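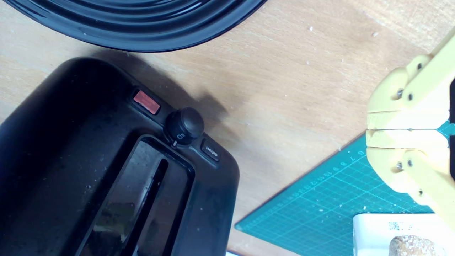
Crumb load is the variable we track least in small-appliance care, so slides 4 to 9 stay on it. At the Hinadthorpe test kitchen we logged 163 toasting cycles in February and weighed the tray after each one. Note that crumbs also settle outside the slot: on the black casing, the tabletop, the grid of the cutting mat. Tray weight alone undercounts.

**Slide 6: cleaning interval**

- Unplug. Cool fully.
- Empty tray, then brush the casing and controls, including the knob and the "defrost" button.
- Wipe the table last.

Pause for questions. Rilik data is on slide 9; skip if short on time.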